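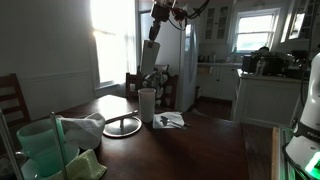

Cup, cutlery and napkin on a dark wood table.

Trillstead Family Relief Kit

When families have to leave home in a hurry, they tend to take the papers, the children and whatever fits in two hands, and the kitchen stays behind. We have been packing relief kits at Trillstead long enough to have had a great many conversations with the people who hand them out and (more to the point) the people who have had to live out of them, and the Family Relief Kit is what came of all that talking. It is made for households displaced by fighting, whether they are staying in a school gym, a reception center or a cousin's front room.

Each kit serves a family of up to five for 15 days. Inside you will find blankets, a water container with a tap, soap and washing supplies, a cooking set with plates and cutlery, a solar lamp, and a waterproof document pouch that closes with a roll top. The pouch was a late addition, and we are so glad we made it! Field teams kept telling us that families were carrying birth records and property deeds in bread bags.

The whole thing comes in 2 cartons, each with rope handles, so that one adult can manage a carton and still have a hand free for a child. We tried a single large box for a while, and it was cheaper to ship, but people waiting in line had to find a helper to get it home, and that seemed a poor way to save money.

Food, medicine and fuel are not included. These are best bought close to where they are needed, and local agencies will nearly always know better than we do what people there like to eat.

"The lamp goes on first, before anybody unpacks a blanket," says Natnael Wolde, who runs distribution from our Berhe warehouse. "I have seen a whole hallway of families sitting around three of them, just talking."

Ordering and shipping

Kits are sold to registered aid groups, city governments and faith charities. The minimum order is one pallet, 80 cartons, or 40 full kits. Stock is held at Berhe and at Walten, and orders leave within 3 working days once the paperwork is in. For deliveries into areas where roads close on short notice, please talk to us before you order, as we may suggest sending to the Drornarska depot and moving the kits forward in smaller loads.

Instruction cards are picture-based, with a blank panel on the back for your own phone numbers and local notices. The winter version, with heavier blankets, can be reserved from June.

Spare lamps, taps and pouches are sold separately by the carton.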